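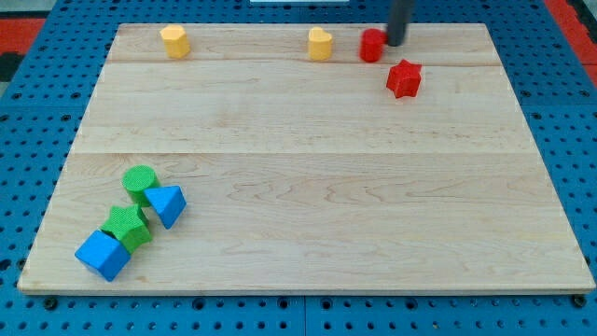 Light wood, two seams, eight colored blocks on it.

I have now read four articles telling me to oil my cutting board once a month, and every one of them linked to a bottle of oil. Funny how that works.

The bottle I ended up with is from Tolex. It was on sale at Ernton in November and I had a coupon, so I can't claim I was robbed. The label says it "feeds" the wood. Wood is dead. It doesn't eat. What the oil does, as far as I can tell, is slow down the water getting in, and I'm fine with that, but then say so.

My neighbor Joon-young Hyun cooks more in a week than I do in a month. He has used one board for years and rubs something on it when it looks dry. That's his whole schedule. I asked what he thought of the wax you're supposed to put on after the oil and he asked me what the oil was for, then. I didn't have an answer.

The forum people are worse than the labels. One guy sands his board down to 300 grit, wets it, sands it again, then leaves it 2 days between coats. For chopping onions! Somebody else swore by heating the oil to 60 degrees first and didn't say which degrees. I read 766 comments' worth of this over a weekend and came away knowing that walnut oil may or may not go bad.

So I'm doing my own test, such as it is. Two cheap boards from the Brovstead outlet, same size, same shelf. One gets oil every month, the other gets wiped and stood on its edge to dry. Both get used. If the plain one splits by summer I'll say so and buy another bottle - grumbling the whole way.

I still think the drying matters more. Ask me in June.

Recent posts
Do I need a knife block?
The Ernton coupon that never expires
Cast iron and other religions
Salt is salt, mostly

Contact | Copyright 2018 | Back to top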